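Flarnville Neighbors Help Board
Home & Furniture > Bedrooms

Round oak table in the guest room: sun marks, and what to do with all the phone cord

Posted Tuesday, April 23, 2019 | 439 views

Haf Gwilliam

Hello all, and thank you again to everyone who helped me with the squeaky stairs in January (they still squeak, but only on the way down, so I count that as progress).

My problem now is smaller, but it has been nagging at me. My aunt is coming to stay for most of the summer and I'm getting the back bedroom ready for her. She doesn't get along with cell phones and never has, so we're keeping a proper corded telephone next to the bed. It sits on a round oak table, the drum kind with a raised rim, which came from the secondhand place on Sirnholm Street. I love it. It's a good height for the bed, it rolls, and the rim keeps her pills and her reading glasses from going over the side in the night.

I have a couple of worries. The first is the wood. That room gets strong sun for part of the day and it lands right on the oak. I believe the finish is oil, but the shop couldn't tell me for certain, and I'd hate for it to fade in a stripe, or end up with a dark patch in the shape of a telephone when I finally move the thing. Should I be oiling it, waxing it, or leaving it well alone?

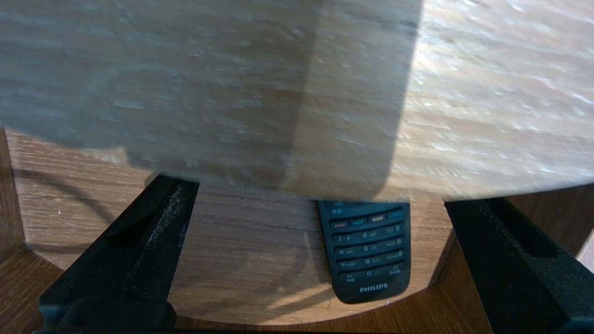

Oak grain with the sun on it

The second worry is the cord. The handset cord is one of those long curly ones, and it has wound itself up into a great knotty heap beside the phone. I straighten it, I'm proud of myself, and by the next day it's back to being a bird's nest. My aunt's hands aren't what they were, and I can just picture her reaching for the handset half asleep and bringing the whole phone down on the floor with it. Then there's a second curly cord hanging down the wall from the outlet, and I'd like that one neater too if it can be done without stapling anything. We rent, so no holes please!

Any advice is welcome, even if it's "buy a cordless," although I will tell you now that I tried that and she put it in a drawer.

Haf
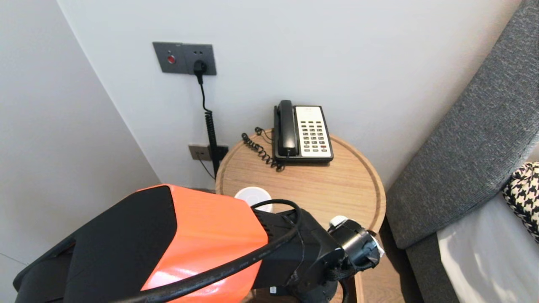
2 min read

Najjar

Hi Haf! I did upholstery and a bit of furniture work for a long time, so I'll take the table first and then the cord, and you can skip whichever one you like.

Put a drop of water somewhere out of sight, down near the floor at the back for instance, and give it a few minutes. If it beads up, there's a decent finish on there and I would do nothing but dust it with a soft dry cloth. If it soaks in and leaves a darker spot, the wood is thirsty, and a thin coat of furniture oil or a clear paste wax will do it good. Very thin. People put it on like frosting and then wonder why it stays sticky for a week. Wipe it on along the grain, wait as long as the can tells you, then buff it with a clean rag until your arm complains. If the top feels rough to the hand first, a light pass with 200 grit paper is plenty – but check whether it's solid wood or veneer before you sand anything, and if you can't tell, don't sand. And please lay the oily rags out flat outdoors to dry before you throw them away. They can heat up and catch fire when they're balled up in a trash can, and I have seen the inside of a garage after that happened.

As for the sun, oil won't stop it. Oak changes color in the light whatever you do, so what you want is for it to change evenly. Give the table a quarter turn every month or so and slide the phone to a different spot when you dust. A sheer curtain will help more than anything you can buy in a bottle.

Now the handset cord. Unplug it from the phone end if yours unplugs (most have a little clip you squeeze), hold it up high by the handset and let the loose end hang. It will spin like mad, and that's all the twist coming out of it. When it stops, plug it back in. If some of the curls have flipped and are running the wrong way, start at one end and wind them back the right way around your finger, one at a time, which is a nice job for the radio. It comes back mostly from people turning the handset over the same way each time they hang up, so you'll be doing it again in a month or two, I'm afraid.
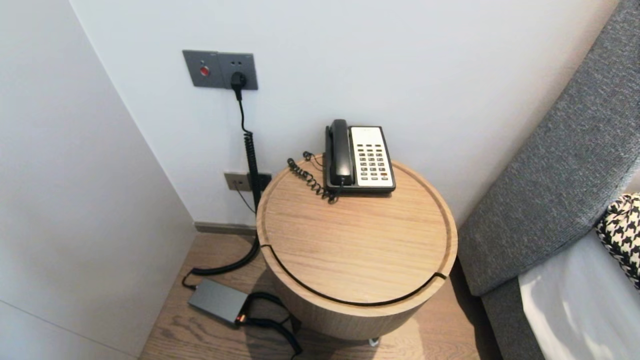
I would also put the phone on whichever side suits the hand she reaches with. My mother-in-law was left-handed and we had her phone the wrong way around for years, with the cord dragging across the dial every time it rang. She was far too polite to mention it.

Orinik

just buy a new handset cord. mine was 4 dollars and it fits any phone with the clip kind of plug. get the short one

Haf Gwilliam

Thank you both! The water beaded right up, so I have put the oil back under the sink and will leave the table in peace. The cord did spin like mad, and the cat was beside herself. I've ordered a shorter one as well, to be on the safe side. Still hoping someone has an idea for the curly one on the wall that doesn't involve staples – would those stick-on clips hold it, or do they take the paint off when you move out?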